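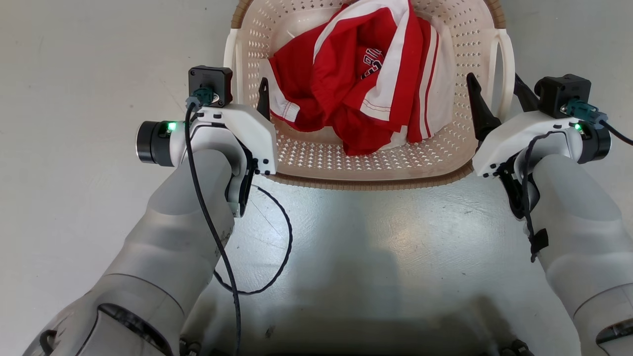
Two-arm units on the sorting floor, what changed for you?

pressfeed_north
Posted 26/09/2020
I'm at the Brasthorpe plant, uniform and sportswear laundry. Management is bringing in two-arm units to take garments out of baskets, one piece at a time. Coşkun got theirs before us. What happened to the sorters there?

tunnelwasher
I'm at Coşkun. We had 30 people on sorting and nobody was let go. Most moved to inspection and mending. Pay stayed the same but the shifts changed, and the early start is gone. Some people miss it because they were home before school let out.

gritty_lint
Same pay is fine until the next contract. At Pendodgate they said the same thing, then stopped replacing people who quit. That is still a job cut.

tunnelwasher
Fair, but that was happening at our place before the machines came in. People left because of their wrists and shoulders.

mangle77
Inspection is easier on the back and harder on the eyes. You also stand in one spot all shift. Ask for a stool and mats in writing before October, when budgets close at most places.

gritty_lint
Ask who clears the stoppages too. A jersey balled up with a sleeve inside out is slow going for a gripper, and a person ends up walking over to fix it. At our site that walking was never in anyone's job description.

pressfeed_north
That helps. Our notice says 2,266 pieces a shift is the target for the line. It doesn't say if stoppages count against us.

mangle77
Get that answered first. Ours did count for the first 2 weeks and it was a mess.

fold_and_stack
We use Fornico software for the counts and it logs stoppages separately - your lead can turn that on. Mine did when we asked.

pressfeed_north
Thanks. Meeting is next week, I'll bring the stoppage question and the stools.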